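Ticket 975 – Poneck sync keeps duplicating my recipe cards
Status: Resolved
Product: Grellico Recipe Box, desktop and tablet
Opened by: me (account holder)

First message, 7:40 am

Hi folks! Long-time user, first-time ticket. I keep all my family recipes in Grellico and sync them between the old desktop in the den and my tablet using the Poneck sync add-on. It's worked like a charm for ages. Then I updated the tablet app last night and this morning I have two of everything. Two pot roasts, two lemon bars, two of that weird gelatin salad that I only keep out of loyalty to my aunt.

I had 407 cards before the update. I know because the counter sits right at the top of the page and I'm a little proud of it. Now the tablet says 814. The desktop still shows 407, so I've shut off its Wi-Fi before it gets any ideas.

What I've tried so far: closing and reopening the app, restarting the tablet, logging out and back in. Same thing every time. I haven't deleted anything yet because I can't tell which copy is the real one, and I don't want to lose my notes (half the value of these recipes is me yelling at myself in the margins about oven temperatures).

Update, 9:15 am

Thanks for the quick answer! You asked if the duplicates are exact copies. I opened a bunch side by side and no, not quite. One copy has the tags and the other one doesn't. So one banana bread is tagged "bread, freezer, kids" and its twin has nothing. The ingredients match and the notes are on both, thank goodness.

You also asked for the sync log. I found it under Settings, then Help, then Share Log. It's long, but this line shows up over and over:

card id missing, creating new card (code 143)

I'm guessing that's our culprit. The app version is the newest one, and Poneck says it's up to date too.

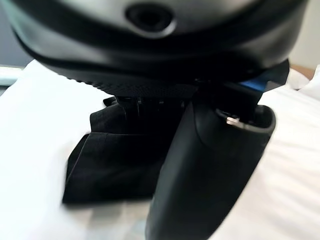
One more thing that might matter. A couple of years ago I brought in a big batch of recipes from Zikus when they shut down their free plan, and those came in as one giant text file. I remember some of them looked funny at first and I had to fix the line breaks by hand. But the stuff I typed in myself got doubled as well, so maybe that's a red herring.

Update, 12:30 pm

OK, I followed your steps. Writing down what I did in case it helps the next person:

Turned off auto sync on the tablet.
Made a backup on the desktop with the Wi-Fi still off. The file opened fine when I checked it.
Went into Poneck and picked "Unlink this device" for the tablet. It gave me a scary red warning, but I took your word for it.
Cleared the local library on the tablet. Counter went to zero – I did not enjoy that part.
Linked the tablet again and chose "Use desktop copy" when it asked.

Then I turned the Wi-Fi back on and went to make a sandwich. When I got back it was stuck at 402 cards. So close! I waited a good long while and it wouldn't budge. No error this time, just the little spinning arrow.

Update, 2:05 pm

Found the missing 5! I sorted by date added on both machines and compared. They're all soup recipes I'd copied from a Rüegg cookbook, and every one of them has the ü in the title. I changed it to a plain u on one of them as a test and it popped up on the tablet in maybe ten seconds. Did the other four and now I'm at 407 on both. Tags are there, notes are there, aunt's gelatin salad is there (just the one).

I'd love to put the proper spelling back someday, so if you could pass that along to whoever works on the sync side, I'd be grateful. It used to handle those dots with no trouble, so I figure something changed in the same update.

Update, 6:50 pm

Left auto sync on all afternoon and edited a few cards from each side to see what would happen. Changed the sugar in the lemon bars on the tablet, and it showed up on the desktop. Added a new tag on the desktop, and it went the other way. Log looks clean, with no more code 143.

You can close this one. I'm holding on to the backup file for now, and I saw your note about the fix for accented letters being on the list for March. I'll try the soups again then.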